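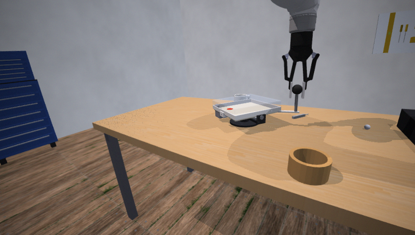 The Ceka two-finger gripper above the lever in simulation.

This month the Ollness project compared two gripper models, the Ceka and the Skunov, on one simulated arm. The same controller was used for both, and each model was given 100 attempts at the lever task. The Ceka failed 11 times and the Skunov 20. Most failures came from the approach height, which had been set too low for the round knob.

Camera placement was reviewed in the same period. A wide view shows the whole arm and the length of the table, but it gives little detail at the fingertips.

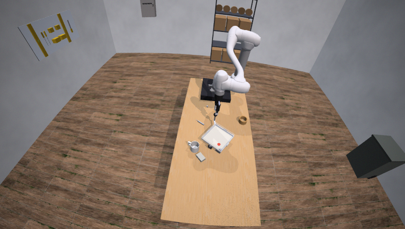
Results with the closer view

The closer camera was used to correct the finger spacing before each grasp. Readers who wish to repeat the trials should start from controller build 1668 and leave the grip force unchanged.
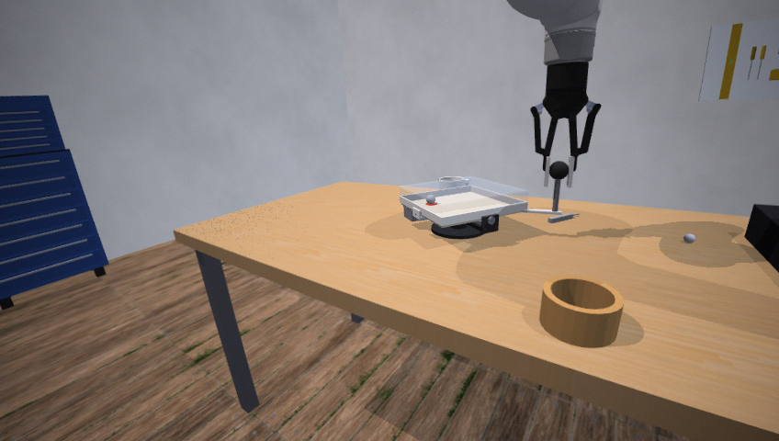

Nowicki writes that the Skunov may have been held back by its default closing speed, and asks that the trials be run again at half that value. The second set will begin on Monday.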